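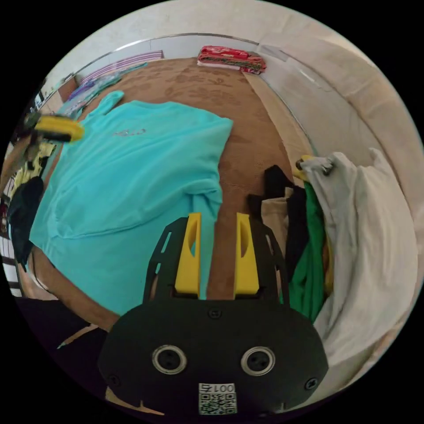

Flareo is a software package for planning how robots fold clothes. It was written by Paora Pirihi and Rosario Zanetti at Rundthorpe and first released in March under the name Longo.

The package has two main parts. The perception module finds the outline of a garment and marks its collar, hem and sleeve ends. The planner then picks a pair of grasp points and works out a path for each gripper. If a sleeve is hidden or bunched up, the planner asks for a flattening move first.
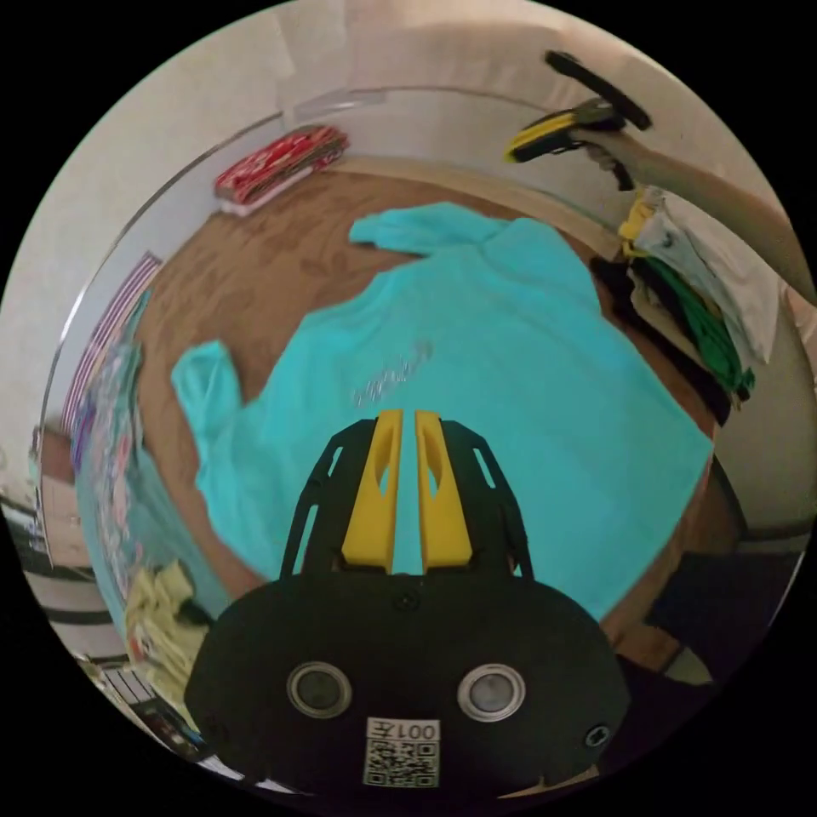
A turquoise long-sleeved shirt laid flat, with a hand-held gripper in front of it and a second at upper right.

Flareo learns its moves from recordings made with hand-held grippers. The first training set held 1,000 recordings of 13 garment types. Shirts made up 85 of the first test runs, and 18 of those were stopped by the planner after a failed grasp check.

Version 2 added support for Prolside controllers. Trousers with elastic waists are not supported.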